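Notebook, hand-held grippers / purchasing
2 May 2024
Entered by: bench 2

Went through the spend since March before sending the next order to Drerkedside. Balance on the equipment line is 915. The Trurkamlow quote for replacement finger pads is 283 for the lot, delivery included. Poleo has not sent a price yet. Garment work is on the cream sweater with the black hearts, laid flat on the bed, hem toward the operator. Fuzzy knit on a plush blanket, so there are two soft layers under the pads and the choice of pad matters more than it did for the stiff items.

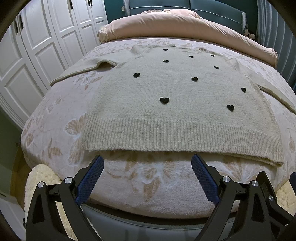 Pads

Current ones are the blue textured type. I want a full spare set in the drawer before we plan more knitwear. If a pad goes in the middle of a session we lose the session, and 283 is cheaper than doing the setup again. Asked Trurkamlow if they sell the pads apart from the fingers. They do, but only as matched pairs. Fine by me.

Order pads first. Linkage spares can wait until Poleo answers. Don't buy pivot pins one at a time again, the shipping cost more than the pins.

For the fold plan I'm budgeting by garment type. A sweater with the top folded back over the body gives a thick band across the middle, and the fingers have to work near that edge without dragging the lower layer along.
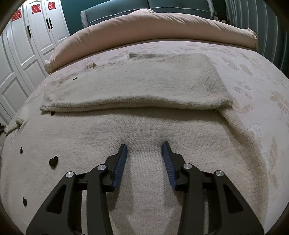
The Lazăr pads are softer on paper and might suit this better, but they need their own mounting plate and I don't have a price for the plate. Not putting them in this order. Will ask for 2 samples and try them on the same sweater so the comparison is fair.

Left to do:
- send pad order to Trurkamlow, 283, equipment line
- chase Poleo on linkage plates
- ask Lazăr about samples and the plate
- check what Drerkedside charges for a second complete gripper. It has to come in under what's left after the pads, which is 632. If it doesn't, it goes on the next request and we keep going with what we have.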